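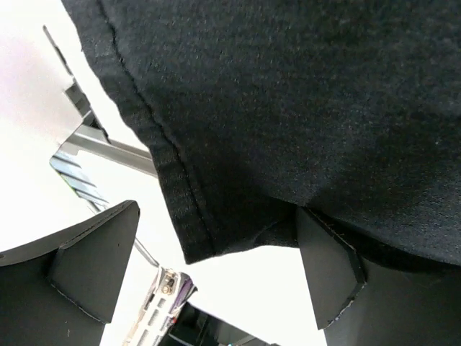
Fig. 1. Wrist camera, dark knit over the right finger. Note the hem.

Unit 7: Cloth
Robot Handling Lab, handout for project teams
Instructor: Rakiya Jibrin. Lab assistant: Damilola Nwachukwu.

So far this term you have picked up blocks, cups and one very patient rubber duck. All of these have the decency to keep their shape. Cloth does not, and most of what you wrote for the earlier units will now let you down in new ways. Keep the code anyway. You'll want the logging.

7.1 Why a hem matters

A rigid part can be described by where it is and which way it points. A sweater needs a good deal more than that, and by the time you've worked it out the sleeve has moved. We get around this by looking for features that survive folding. The hem is the best of them. It has a stitched line, it is a bit stiffer than the rest, and it tells you where the garment stops.

In Fig. 1 the hem runs diagonally down the left side of the fabric to a rounded corner. The band is slightly lighter than the knit, with a darker line of stitching along it. Your edge detector should find the outer boundary easily, dark cloth against a nearly white background. Finding the stitching is harder and is worth more points. Finding the gripper finger and reporting it as a hem is worth none, though Team Okonkwo argued the case well last year.

7.2 Exposure

Look at the background in Fig. 1. It is blown out almost everywhere, and the fingers are black against black cloth where they meet. If you let the camera set its own exposure, it will do its best for the whole view and please no one. Fix the exposure by hand before you collect anything, and write the value in your notebook. "Same as before" is not a value.

Things to try, in any order:
- Mask both fingers. They're bolted on, so the mask changes only with the opening width.
- Work in gray. Color buys you very little with charcoal knit.
- Smooth before you look for edges. The flecks in the yarn will otherwise be reported as 200 very small hems.

7.3 What one view can't tell you

From a single image, cloth resting on a finger and cloth held by it can look much the same. In Fig. 1 the fabric meets the upper edge of the right finger, and that's all I'm willing to say about it. Use the motor current as well. Teams Sodemari and Jatance, please read that sentence twice.

7.4 Assignment

Collect 150 wrist images of one dark garment, in varied poses. Mark the hem by hand in 100 of them and keep the rest for testing. Do not test on the ones you marked. I can tell.

Hand in your code, your marked images and one page on your worst failure. The failure page is usually the best reading, so take your time over it.

Garments are in the gray bin by the door. Damilola has the key to the lab until 6 p.m. and does not respond to tapping on the glass.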